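2020-10-19

I finished The Salt Ledger on Saturday night, well past the hour I'd promised myself, and I've been itching to write about it ever since. It's the first of the Orkero mysteries, a run of paperbacks set in a made-up harbour town of 4000 people where it seems to rain in every chapter. I'd never heard of them until I picked up a battered copy in Brunet, the second-hand shop by the station, and I only picked it up for the cover (a lighthouse, a yellow sky, terrible lettering, lovely).

The detective is a retired customs clerk who can't drive and hates boats, and she solves the whole thing by reading old harbour receipts. I know how that sounds! But the receipts are wonderful. There's a chapter near the middle where she sits at her kitchen table with a tin of biscuits and works through one winter's cargo, line by line, and I was gripped. I missed my stop reading it. The clue is right there on the page, in plain sight, and I went straight past it, then flicked back and said something rude out loud.

I did guess the culprit, but for the wrong reason, so I'm not claiming it. The brother-in-law was being far too helpful with the ferry times.
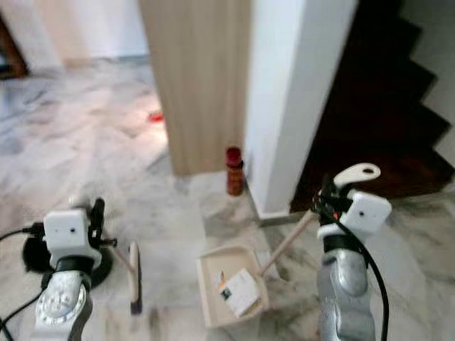 Do you need to read the Orkero books in order?
The first 3 are best read in order, as the business with the sister runs through all of them, but after that you can jump in wherever you like.

What I love most is how short they are. The Salt Ledger gets its body on page 40 and doesn't hang about afterwards. So many crime novels I've tried lately could lose a hundred pages of somebody looking out of a window with a drink. The clerk has her drink, looks out of the window for one sentence, and puts her coat on.

The ending is a bit of a scramble, I'll admit. There's a chase along the sea wall that I had to read twice to work out who was in front. Still, the last conversation, in the ticket office, is as good as anything I've read this year.

The old Etum paperbacks are the ones to look for, if you can find them. Voltunora brought the series out again in 2000 with new covers and smaller print, and my eyes weren't happy with the one I tried. The second book is on its way to me now, and I'm hoping to save the Christmas one for December. I won't manage it.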